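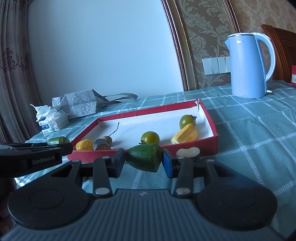
The Skadus Open Table is a yearly public demonstration of hand-held gripper work, held at the Claleck workshop in Zultau. It began as a tea-time talk for neighbours and has grown into one of the liveliest robotics days in the area, with 330 visitors at the most recent one. The name is meant quite literally: the work takes place on a table with a cloth on it, in a room with patterned wallpaper, and the kettle stays where it is. A person holds the gripper and guides it by hand, and the usual task is sorting produce with an open red cardboard box, where green tomatoes, a piece of something like star fruit and a small brown fruit with a long thin stem may all share the same few inches. Two grippers are often at work side by side, one of them marked GenRobot.AI, each closing on its own piece of dark green vegetable.

Main page Contents Robotics Events Zultau Random article

16 Mar 2022
By Yuzhen Dai

History

The first Open Table was put on by Peiyu Deng, who had been running evening classes in Zultau and wanted a way to let people hold the tools themselves. It lasted one afternoon. The second ran for two days, and since then it has been held every October, with a smaller spring session for schools.

The project takes its name from Skadus, the lane behind the workshop. Early leaflets spell it "Scadus", and a few of these are kept in the Claleck reading room along with the first visitors' book.

The demonstration

Each session lasts 200 minutes, with a long break in the middle. A guide shows the grip first, slowly, and then visitors take turns. Children tend to be very good at it! Most adults squeeze too early and have to be talked into waiting until the fingers are well past the widest part of the fruit. 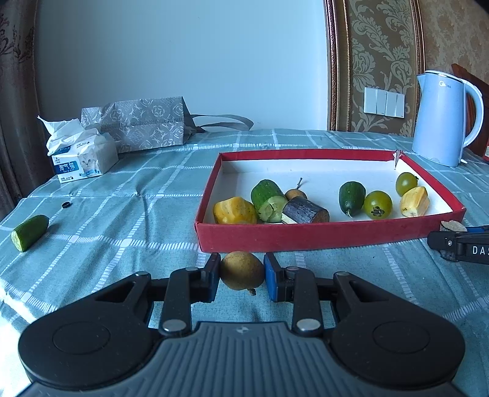
Small fruit is the favourite part of the day for many regular visitors, and it is easy to see why – the hand learns something new with every piece. A tomato offers plenty of surface to hold, while a little oval fruit gives the fingers only a narrow place to meet. The blue-faced jaws can close on a yellowish-brown one no bigger than a loquat, its short dried stem still on, and hold it over the tablecloth. A cut section of cucumber is another matter, with smooth skin on one side and pale flesh on the other, and guides like to bring it out next so that people can feel the change for themselves.

The Yu log

Moves made during the open days are written up by hand in a set of notebooks known as the Yu log. The latest volume closed at entry 2768. Entries give the item, the side it was approached from and a short remark. "Rolled, then fine" is a common one. Visitors may read the notebooks in the break and are welcome to add remarks of their own.

Visiting

Entry is free for children and costs 5 pounds for adults, tea included. Places at the table are given out at the door.

See also
Claleck
Zultau evening classes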